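Chapter 7
Corrugated Containers: Handling, Filling and Closing

Chapter contents
7.1 Board surfaces and edges
7.2 Hand protection at the packing station
7.3 Erecting the box
7.4 Filling and void control
7.5 Closing and sealing
7.6 Records and review problems

Terms introduced in this chapter: flute, liner, score line, manufacturer's joint, major flap, minor flap, void fill, dwell time.

The preceding chapter treated the selection of a container by product weight and stacking load. Selection fixes the strength that a box can have. The strength it does have when it leaves the packing station depends on how it was stored, opened, filled and closed. A box erected out of square, or creased across a side panel during filling, carries less load than the figure used in Chapter 6, and the difference does not appear on the packing slip.

7.1 Board surfaces and edges

Corrugated board consists of one or more fluted sheets glued between flat sheets called liners. In an ordinary shipping box the flutes of the side panels run vertically. Load applied from above is then carried along the length of the flutes, where the board is stiffest. The same panel pressed from the side, at right angles to its face, deforms under a much smaller force.

Two kinds of line are found on a finished panel. A score line is made by the box maker and marks the place where the board is meant to fold. A crease is any other fold, and it is made in storage or handling. Score lines are straight and parallel to an edge of the blank. Creases run in any direction, and one that crosses the flutes of a side panel reduces the load the panel can carry. In the exercises at the end of the chapter, the student will be asked to distinguish the two.

The cut edge of a panel deserves separate mention. The liner is thin and stiff, and a freshly cut edge will open the skin of a finger drawn along it. Most small injuries at a packing station come from this edge, from tape dispensers, and from the ends of plastic strapping.

7.2 Hand protection at the packing station

Knit gloves are the usual choice for light packing work. They bend with the fingers, allow the packer to separate flat blanks, and keep the liner edge off the skin. They give little protection against a blade and should not be relied on for cutting tasks. A coated palm improves grip on smooth liners but makes it harder to release adhesive tape.

Fit is checked with the fingers spread. The knit should reach the base of each finger without bridging the gap, and there should be no loose material beyond the fingertips. The cuff should meet or overlap the sleeve so that the wrist is not left bare when the arm is extended over an open box.
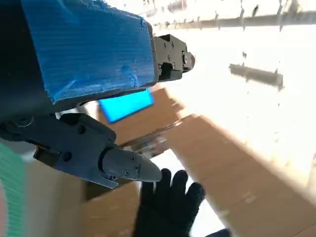 7.3 Erecting the box

Blanks are delivered flat, with the manufacturer's joint already glued or stitched. They are stored flat, off the floor, and away from outside doors. The board takes up moisture from the air and loses stiffness as it does so. In the Salinas packing room used for the worked problems in this book, blanks are brought to the station in bundles of 20, and a bundle opened on Saturday is used before a new one is cut.

The procedure is as follows.

1. Place the blank on the bench with the joint facing the packer.
2. Push the two opposite corners toward each other until the panels stand at right angles.
3. Fold the minor flaps inward, then the major flaps over them.
4. Check that the major flaps meet along their full length. A gap that widens toward one end shows that the box is out of square.
5. Apply one strip of tape along the center seam, extending it down both end panels.
6. Rub the strip down with the flat of the hand.

Step 4 is the one most often left out. Insaurralde and Bednárik, in their packing room notes, recommend that it be done before the tape is drawn from the dispenser. A box taped out of square cannot be corrected without tearing the liner.

7.4 Filling and void control

Heavy items are placed at the bottom and toward the center. No item should bear against a side panel at a single point. Where the contents do not fill the box, the remaining space is called the void, and it is filled until the contents do not shift when the closed box is tilted.

Overfilling is as much a fault as underfilling. A bulged side panel is no longer vertical, and the load from the box above is not carried along the flutes. The top flaps should close flat under light hand pressure.

Worked problem 7.1. A packing room closes 1000 boxes in March. Of these, 100 are set aside at inspection for bulged panels. State the rejection rate as a percentage, and name two changes at the filling step that would be expected to lower it.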